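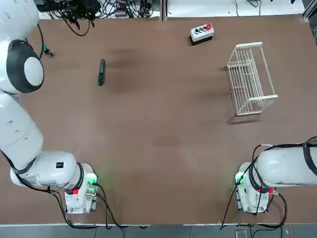
Evening Front Desk and Class Assistant, Dellow Craft Rooms

Dellow Craft Rooms is looking for a part-time assistant to cover the front desk and help set up evening classes at our Cotesby building. The position is open now and stays open until filled.

Posted 2024-06-30

About us

We rent work space by the month and teach short courses in bookbinding, basic sewing, picture framing and paper repair. Most of our students are adults who come after work. The Cotesby building has 4 classrooms on one floor, plus a supply room and a small kitchen. Our second location, on Brunet Street, is open on weekends only and has its own staff.

What you will do

Check students in and answer the phone.
Take payments and issue receipts. We use an ordinary card reader and a cash drawer.
Set out tables, cutting mats and tool trays before class, using the sheet the teacher leaves for you.
Keep the supply room stocked and tell the office when paper, thread or glue is running low.
Answer email about class dates, refunds and make-up sessions.
Walk through the rooms at closing, turn off the irons and the glue pots, and lock up.

You will not be asked to teach. If you would like to teach later on, talk to us once you have been here through a full term.

Hours and pay

The job is 19 hours a week, spread over five evenings. Evening shifts begin at 4 p.m. The schedule is set at the start of each term and does not change from week to week. In November we run extra gift-making classes, and we may offer you more hours that month. You are free to turn them down.

Pay is by the hour and is paid every two weeks. We will give you the rate when we call to set up an interview, so you can decide before you make the trip. Staff also get a $175 credit each term toward any class at either location -- it can be used by you or by someone in your household, and it does not carry over.

What we are looking for

You should be comfortable talking with people and able to handle a busy half hour when two classes arrive together. You should be able to lift a box of paper and move folding tables. Basic computer skills are needed for the booking calendar. Craft experience is helpful, but we have hired good people who had none.

You must be at least 18. The Trorkham bus stops across the street, and there is free parking behind the building after 5 p.m.

How to apply

Send us a short letter and a list of your past jobs, or drop them off at the Cotesby front desk during open hours. A page is plenty. Please include the names of 3 people we can call -- former coworkers are fine, family members are not. Tell us which evenings you cannot work, if any, and when you could start.

We read applications as they come in. Interviews are held in person and take half an hour, followed by a short tour of the classrooms. New staff have two weeks of paid training alongside the current evening assistant.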